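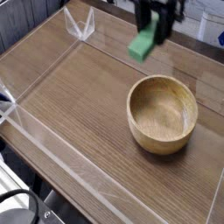
## Where we are at the end of June

Thank you for your patience with this one. I promised you a report when the loading trial at Kekham had settled down enough to say something useful, and it has taken us most of the spring to get there. There's plenty of good news in what follows, a few things that are slower than we'd like, and one request at the end (a small one!).

You'll remember that the Westico grant covered two things: getting an arm to do the bowl loading that our packers have always done by hand, and giving the packers paid time to learn how to set it up and look after it. I'm going to spend more of this report on the second part, as I think it's where your money has done the most.

## The work itself

The job we picked is a plain one. A green block is picked up from the table and placed in a wooden bowl, and then the bowl goes on to be wrapped. On the packing floor that comes to 100 bowls in a normal shift, and the same reach and the same turn of the wrist every time. Several of our longest-serving packers had asked to be moved off it before we ever wrote to you, and their sore wrists were a large part of why we applied in the first place.

We kept the practice area simple, with one bowl on a wood-grain table and clear acrylic panels along the edges. The packers asked for clear sides early on, when we were still sketching things out on paper, and I'm glad we listened. They like to lean over and see what the gripper is up to from wherever they happen to be standing.
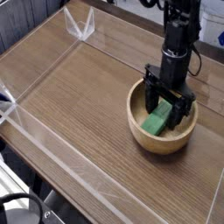
The slow part has been teaching it how far to lower the block before letting go. Too high and the block lands crooked against the side; too low and the fingers press it into the bottom of the bowl. Our first settings came from the Grament handbook and they were fine as a starting point, but the numbers we use now came from the packers, who worked them out over 37 practice sessions and wrote them up on a card that hangs by the switch. I've read the card. It's clearer than the handbook.

## What has changed for people

- **Training.** 8 packers have finished the full course and can start, stop and reset the arm without calling anyone over. The course was meant to run in the mornings, but we moved it to two o'clock after the early shift told us they couldn't keep up with wrapping otherwise.
- **Hours.** No one has lost any. We put that in writing before the arm was unpacked, and it's still pinned up in the break room. The time freed from loading has gone into checking and wrapping, which were always short-handed.
- **Pay.** Packers who finish the course move up a grade. Two of them are still waiting for the new rate to show on their pay slips, and that's our mistake — it's being put right this month.
- **Worries.** There are some, and I don't want to smooth them over. A few people on the late shift feel the course was built around the early shift, and they have a point. We're running it again for them in the evening.
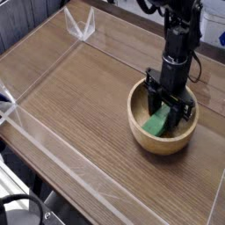

*Practice table at Kekham: the gripper down in the bowl with the green block.*

## Money and what comes next

We have spent 55 percent of the grant. Most of that went on the arm and on paid training hours, with a little on the table and the panels. The Kassa line, where the bowls are smaller and the rims are thinner, was supposed to start in May and hasn't. The packers who'd be running it asked for more practice time first, and I agreed with them.

So, to my request. We'd like to move what's left in the travel budget over to training, so that the late shift gets the same number of paid hours as everyone else. It doesn't change the total. If you're happy with that, a short note by email is all we need, and I'll send the revised budget sheet back to you with the next report.

You're very welcome to come and see it for yourselves, too. Early afternoon is best, when the course is on and there are people at the table who can tell you far more than I can.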